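Section 6: Cleaning and caring for the slatted work table

Motach workshop range – owner's guide 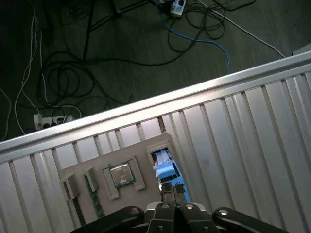

6.1 Before you start

The slatted metal top is fitted to all tables in the Motach range, including the Banda (bench height) and the Moreira (standing height). The steps in this section are the same for both unless a note says otherwise.

You will need:

A soft hand brush and a vacuum cleaner with a narrow nozzle
Two lint-free cloths
Mild washing-up liquid and warm water
A plastic scraper or a wooden lolly stick
A fine non-woven abrasive pad, grey grade
Light machine oil
The 5 mm hex key supplied with the table

CAUTION: Unplug any powered equipment standing on or clamped to the table before using water near it.

CAUTION: Metal swarf cuts skin. Wear gloves when brushing out the grooves and do not blow them clean with compressed air.

6.2 Weekly clean

1. Take loose tools and offcuts off the table. Fixtures that have been set square or to an angle can stay in place if you do not want to lose the setting.

2. Brush along the grooves, never across them. Brushing across pushes dirt down into the corners, where it packs hard.

3. Vacuum each groove from one end to the other. Hold the nozzle just above the slats so it does not scratch them.

4. Wring out a cloth in warm soapy water and wipe the tops of the slats.

5. Wipe the edge rail. The channel in the rail collects fine dust, so fold the cloth over the plastic scraper and run it along the full length.

6. Dry everything with the second cloth. Leave the table uncovered for 30 minutes before putting a dust sheet over it.

Note: If you cut or drill with coolant, do steps 4 to 6 at the end of each working day. Coolant left overnight will mark the top.

6.3 Removing rust spots and stains

Brown marks in a groove usually mean that a steel chip or screw has been left there in the damp. The rust often comes from the chip and the slat underneath is sound. Treat the mark soon, before it spreads under a fixture.

1. Lift out any chip with the scraper. A magnet on a stick also works.

2. Put two drops of light machine oil on the mark and leave it for ten minutes.

3. Rub gently with the abrasive pad, in line with the groove. Use the edge of the pad so you do not dull the slats on either side.

4. Wipe away the oil and look at the mark under a good light. Repeat once if needed.

5. Clean with soapy water, dry, and finish with a thin wipe of oil.

If the mark is still there after the second try, leave it alone. A faint stain does no harm. If you can feel a pit with your fingernail, check that no fixture foot rests on it, as this can throw off the level.

Marker pen and layout blue come off with a little methylated spirit on a cloth. Open a window first, keep the cloth away from flames, and do not let the spirit reach the rubber feet or the plastic end caps.

CAUTION: Do not use bleach, oven cleaner, limescale remover or wire wool. Bleach and limescale remover attack the surface, and wire wool sheds strands that rust in the grooves.

6.4 Checking the edge rail

Do this check every three months, or after every 300 hours of use if you keep a log.

1. Lay a straight edge along the top of the rail. A gap that you can see light through should be measured with a feeler gauge. Up to 0.5 mm is acceptable.

2. Push the rail firmly by hand, away from the table and then towards it. There should be no movement.

3. If it moves, find the rail screws on the underside. Tighten them with the hex key, starting at the middle and working outwards to each end.

4. Go over all the screws a second time. The first ones often loosen slightly as the others are drawn up.

Note: On the Moreira, the two end screws are behind the leg covers. Pull the covers straight down to release them. They are stiff the first time.

Do not fit longer screws. They will bottom out in the slot before they grip the rail.

6.5 Levelling after cleaning

A table that has been pulled away from the wall should be levelled again before use.

1. Place a spirit level across the slats at one end of the table.

2. Turn the adjustable feet until the bubble is centred. Turn clockwise to raise a corner.

3. Repeat at the other end, then with the level running lengthways.

4. Press down on each corner in turn. If the table rocks, lower the foot that is off the floor until it just touches.

5. Tighten the lock nuts and check the level once more.

6.6 Oiling and storage

A thin coat of oil once a month is enough for a heated workshop. In an unheated garage or outbuilding, oil the top every two weeks from autumn through to April.

Put the oil on the cloth and not straight on the table. Wipe along the slats, then go over them with a dry cloth until the surface no longer feels greasy. Oil left standing in the grooves will hold dust and is slow work to get out.

If the table will not be used for some time:

1. Clean and dry it fully as in 6.2.

2. Take off all fixtures and clamps and store them separately.

3. Oil the slats and the rail and leave the coat on.

4. Cover with a cotton sheet. Plastic sheeting traps moisture and should not be used.

6.7 Service intervals

Every week: brush, vacuum, wipe and dry
Every month: oil the slats and rail
Every 300 hours or three months: check the rail and rail screws
Every 500 hours: check the lock nuts on the feet and the leg bolts
Every 4,000 hours: replace the rubber feet and rail screws

The hours are hours of work at the table, so a table used at weekends will go by the calendar for most of these checks.

6.8 Spare parts

Feet, end caps, rail screws and single slats can be ordered from Dindard, who handle all spares for the Motach range. Give the model name and the last four characters of the serial number, which is on a plate inside the left rear leg. Slats are sold in pairs. Rails are supplied cut to length and cannot be returned once cut.

Older Banda tables use a narrower slat – measure yours before ordering.

Section revised Saturday, May 31, 2025. It replaces the cleaning notes on the card packed with earlier tables.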